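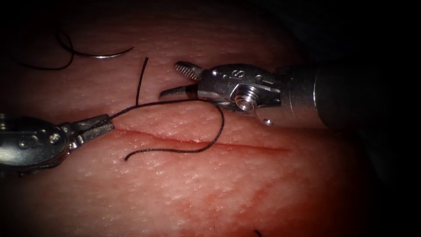
Suturing arms in the training lab: what changes for us?

borkby_bench, 2018-04-14
I used to stitch 50 practice pads a week by hand at Pruvholm. Now I set up the pads and log the runs. Anyone else? 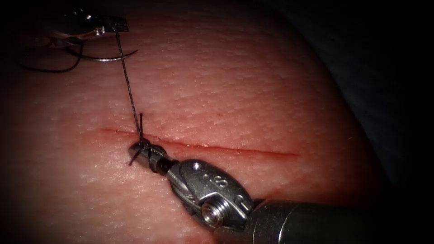

Re: logging
quezada7
Same job here. My wrists are better and the days are duller.

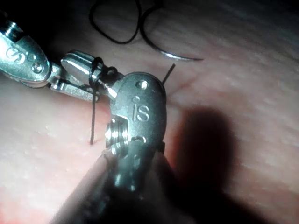 I'd still take it over the old rota.

Re: logging
tweezer_t
Disagree. We lost two bench posts and the logging pays less.

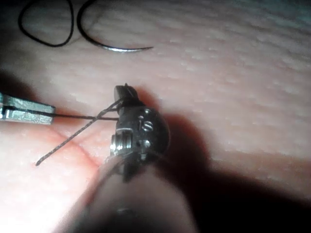 Pay should go up if they want us grading knots as well. It takes a trained eye. With the needle lying on the pad and one thread crossing another beside the wrist, you have to know which strand should be tight.

borkby_bench
Fair point on pay. I'll raise it at our next review.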